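Progress report to the Schwaiger Fund
Community kitchen and food skills program, Bodar
Submitted by Augustina Kwofie, program manager
1/17/23

Summary

The program is on schedule and within budget for the period. The evening cooking course ran in full, the pantry shelves were restocked, and the new walk-in cooler is in service. Two items are behind: the outdoor ramp and the printed recipe book. Both are covered below.

Course attendance

Our target was 18 people finishing the evening course, and we met it. Most of them found us through the pantry. The people who left early mostly did so when their work shifts changed, and we have offered them places in the spring group. Fiifi Ansah taught the knife skills and budgeting sessions and will stay on as lead instructor.

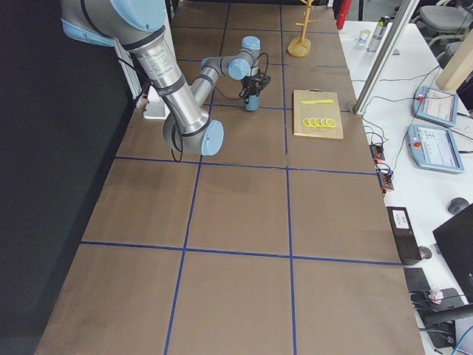
Work space was the most common complaint in last year's feedback. People shared counters with the pantry packers and had to clear up before they were done. We have since changed the timetable so that packing is finished before any class begins. We are also moving to marked places, with a long brown table divided into squares by strips of dark blue tape, and the instructor assigns squares at the start of the session. Tape is cheap and can be moved when the group size changes. We will ask about space again in the next feedback form.

Equipment

The cooler was bought from Ikmont for $700 under the grant, secondhand, and passed its inspection. Delivery took longer than quoted. We kept perishables at the Plokby site in the meantime and lost no stock. The old refrigerator is kept as a spare – it still runs, but the door seal is worn and we do not want to depend on it.

The course now has a short unit on fruit and citrus. Donated lemons often come in more quickly than families take them, and many people told us they did not know what to do with more than one or two. The unit covers slicing, freezing, and a simple preserve with salt.

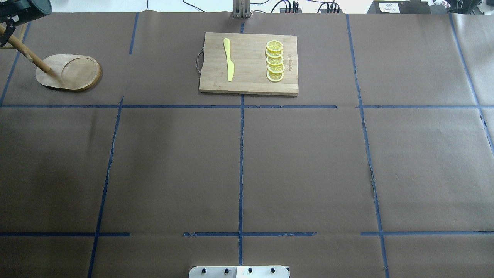 Lemon slices and a knife on a wooden cutting board.

Pantry

Demand rose through the fall. We gave out 700 bags in the period, and the Plokby site accounted for most of the increase. Dry goods are steady. Fresh produce is harder to predict, and we are talking with two more growers about regular pickups. The sign-in sheet has been shortened to one page after complaints about the line.

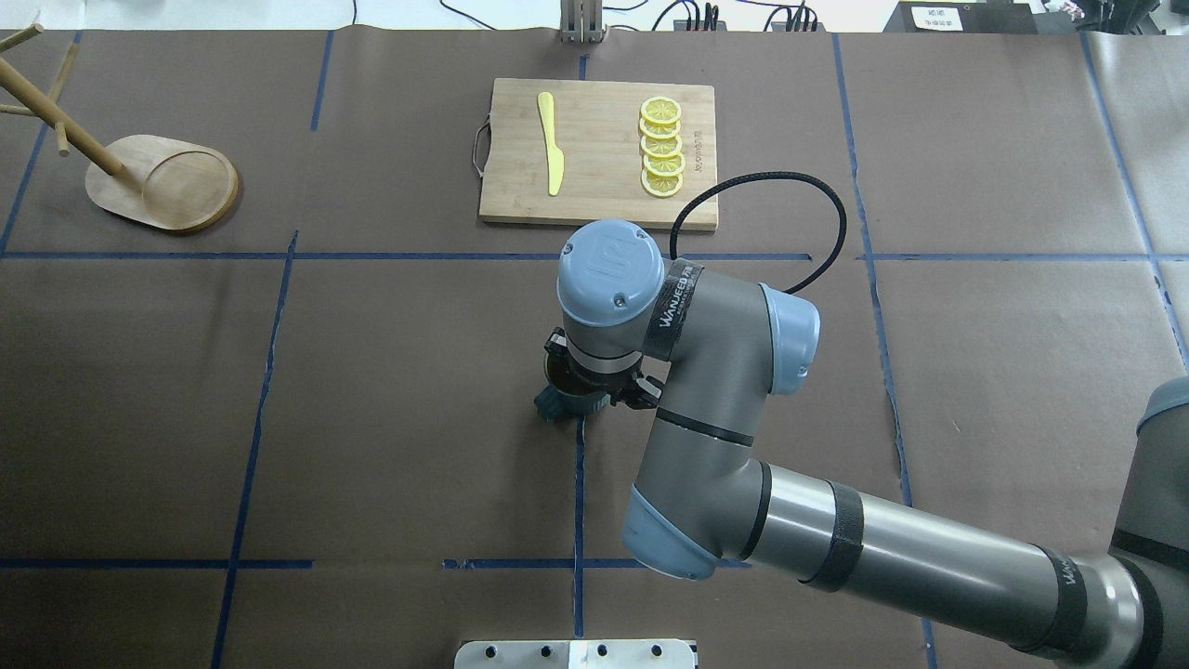
Brown paper on the tabletop, marked off with blue tape.

Items behind schedule

The ramp at the side entrance needs a revised drawing before the city will issue a permit. The drawing has been sent and we expect work to start in May. Until then, anyone who needs level access is using the loading door, and a staff member is there during open hours.

The recipe book is held up by translation. The text is finished in English, but only part of it has been checked in the other languages. We would like to move the remaining print money into the next period and ask for your approval to do so.
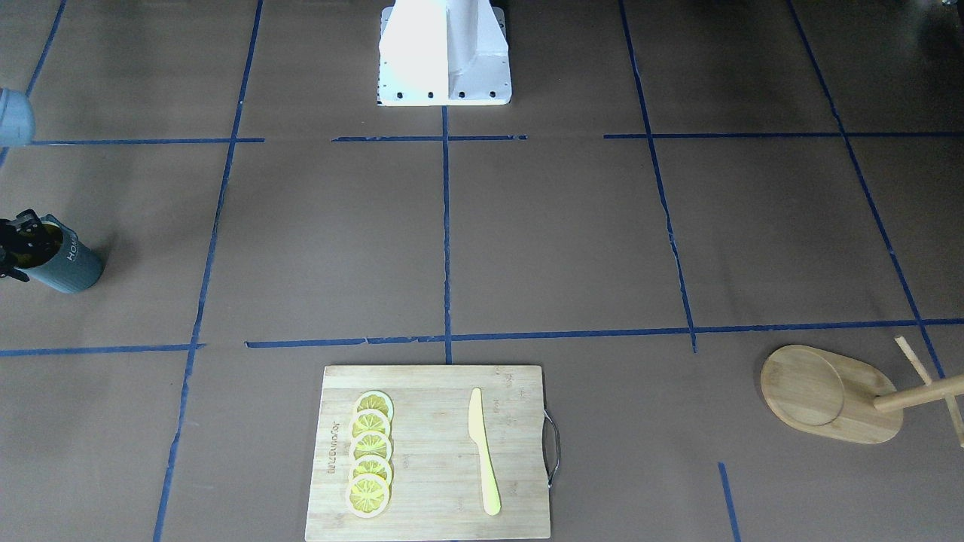
Strips of blue tape laid out over brown paper.

Next period

We plan to run 5 short courses in place of one long one, which should suit people with changing shifts. Registration will open at both sites. We will also replace the shelving in the dry store and finish the food safety refresher for all staff. A full statement of spending is attached – please send any questions on it to me directly.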